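Notebook: Condcombe by-election count, transcript matching

30 November 2025
By Arwel Rowlands

Filed under: Elections & Broadcast / Working notes

Picked up the Condcombe by-election material again. Aim for this entry is to get the declared figures, the returning officer's sheet and the overnight broadcast transcript to agree, or to write down where they don't.

Declared majority is 106. The sheet gives 106. The transcript gives 160 at the first mention and 106 at every later one. I listened to the audio twice and the presenter does say 106, so this is a transcription slip and goes down as such. Corrected in the working copy, original left alone.

Rejected ballots are less tidy. The sheet has 18 under "void for uncertainty" and nothing under "no official mark". The agent's notes have 17 and one. The totals match, so one paper was moved between categories before the sheet was signed. I have used the sheet. Silvan Zaugg has the agent's notes and will check whether the change was initialled.

Speaker labelling took most of the morning. The automatic pass merged the candidate, Brzozowska, with the regional reporter whenever the hall microphone was open. Splitting on pauses longer than a second fixed the interview after the declaration but made the speech worse, as she stops for applause. I went back to the default there and marked the turns by hand. There are 638 turns in the full programme. Almost all of the bad ones fall in the part that comes from the leisure centre at Trillevik Road.

Coding scheme, as it now stands:

A – statement about the local result only
B – statement about the national party or its leader
C – mixed, where the sentence can't be split
X – procedural (timings, handovers, reading out figures)

C is being used too freely. Anything that opens with the local result and then moves to the leader was going in as C, even where there is a full stop between the two. From now on split at the full stop and code each half. This will raise B. The earlier sheets need redoing before any comparison is made, and the January batch should not be merged until that is done.

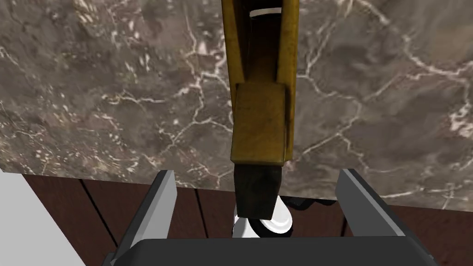
Render: brass-finish tap over veined marble, from above.

Filireck export: the new version writes times as seconds from the start of the file, the old one as clock time. The two look alike in the first hour after midnight if the column is narrow. I have added a header line to each file giving the format. Please don't remove it, the import script reads it.

Checked the question wording in the studio interview against the code book. Three of the presenter's questions offer two options and ask the guest to choose. We have no code for that. Silvan wants a separate flag on the question and no change to the answer codes. I agree, with one reservation – a guest who refuses both options currently gets X, and refusing is hardly procedural. Leave at X for now and put a note in the margin.

Second coder agreement not worked out. No point until the C rule has been applied throughout.

To do:
– Silvan: initials on the rejected ballot change
– me: recode the split sentences, first half of the programme
– me: ask the station for the clean hall feed, if it was kept
– either: two-option flag in the code book, with one worked case

Backup copied to the shared drive after the last edit. The recode starts from turn one.

We use cookies to remember your settings and to count visits to these pages. Accept / Manage choices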